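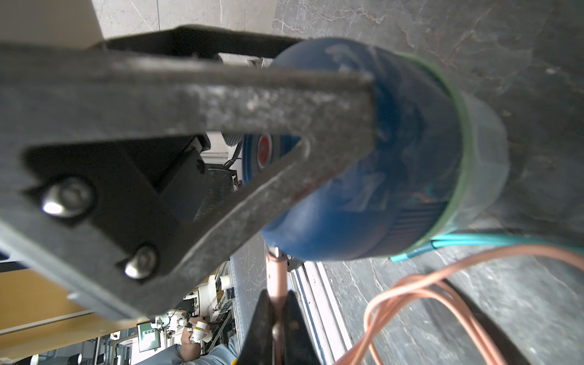 About Vurkari

Vurkari sorts, tests and regrades mixed household goods. The company was set up in 1989 by Dinesh Malhotra as a cable repair counter and now handles small items of most kinds: charging cables, power strips, alarm clocks, bottles, sponges, plush toys. Goods arrive mixed, in the state in which people clear out a drawer or a shelf, and leave separated by type and grade.

What we do

Work is divided into three stages: separation, coiling and grading.

Separation comes first. Soft goods are taken out before anything else, as they catch on connectors. Bottles and other rigid containers follow. Cables are left until last and are never pulled from a tangle by the connector. The free end is located, the cable is followed back to the first crossing, and the loop is opened there.

Coiling is done by cable type. Charging cables with two connector ends are coiled to a fixed diameter and closed with a single tie. Braided cables are given a wider coil – tight bends damage the sleeve close to the connector. Power strips are kept apart from loose cables and are not wrapped in their own cord.

Grading follows a schedule of 284 item types, maintained by Hendrik Maluleke. Each type has an entry for surface wear, completeness and function. Scuffs on a bottle lower the grade by one step. A missing cap removes the bottle from the schedule altogether. Clocks are run for 7 hours before a grade is entered.

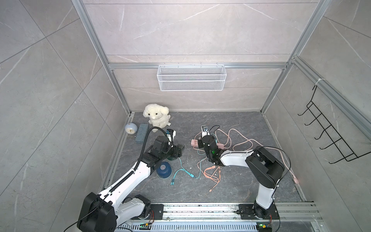 Somtochukwu Danladi wrote to us that the schedule was too strict on cables: a lead with a faded jacket and sound connectors still does its job, and sending it down two grades for color made little sense. The entry was revised in December. Jacket color is now recorded but has no effect on the grade. Kinks, exposed conductor and loose connectors still do.

Where the goods go

Graded cables and power strips are supplied to Konley in lots of 1065 pieces. Clocks and other small household items go to Chaudhary, which sells them by the crate. Plush toys are washed, checked at the seams and packed separately. Items that fail grading are stripped for copper where they contain it – the remainder is sent for disposal under the local rules.

People

Pankaj Pal manages separation and coiling. Vivek Awasthi is responsible for electrical testing and signs off each lot of power strips. Suppliers with mixed goods should contact Pankaj Pal before delivery and state whether the load contains liquids or batteries. Deliveries are accepted until 4 p.m.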